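# Flaleo picking software: progress report, 14 April 2026

Prepared for the Kornine program office. Covers perception, grasp planning and the logging tool. 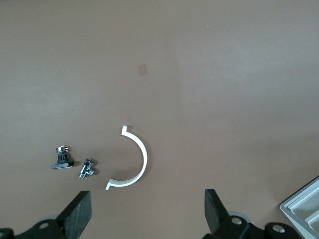 The headline number this period is 90 percent of picks completed in the bench trials, and I would ask you not to repeat it outside the program yet. It comes from parts we tuned on. When we ran the same build on parts the planner had not been tuned for, it dropped to 63 percent. The second number is the one to plan around.

**Perception.** The new segmentation model separates small parts lying close together better than the old one did. Shiny metal is still a problem. Glare on a threaded fitting gets read as an edge, the outline comes back too small, and the grasp point lands off the body. Gunn, who supply the model, say their next release fixes this. They said the same about the last release, so I have left the fix out of our schedule.

**Grasp planning.** Thin curved parts, such as a half-circle plastic bracket, are our weakest group. The planner fits a box around the part and aims for the center of it, where there is no material. We added a check that rejects a grasp if the fingers would close on bare table. It stops the bad attempts, but it does not produce good ones, and the arm often ends up waiting for an operator. I don't count that as progress on the milestone, although our own dashboard does.

**Control.** No changes. The request to raise closing speed is on hold until we trust the grasp points.

**Tooling.** Farine, the replay tool, now lines up camera images with joint logs. It is useful and was 2 weeks late. Old logs still have to be converted by hand.

**Spending.** On budget, apart from extra labeling hours, which we covered from the travel line.

**What we need from you**

- A decision on whether the September milestone is judged on tuned or untuned parts. The current wording allows either.
- Approval to buy 10 more part types for testing.
- Agreement to drop the "fully automatic" wording from the public summary until operator stops are counted as failures.

Next period goes to curved parts and to a grasp scorer that looks at the actual outline of the part. I expect some gain from it and can't yet say how much.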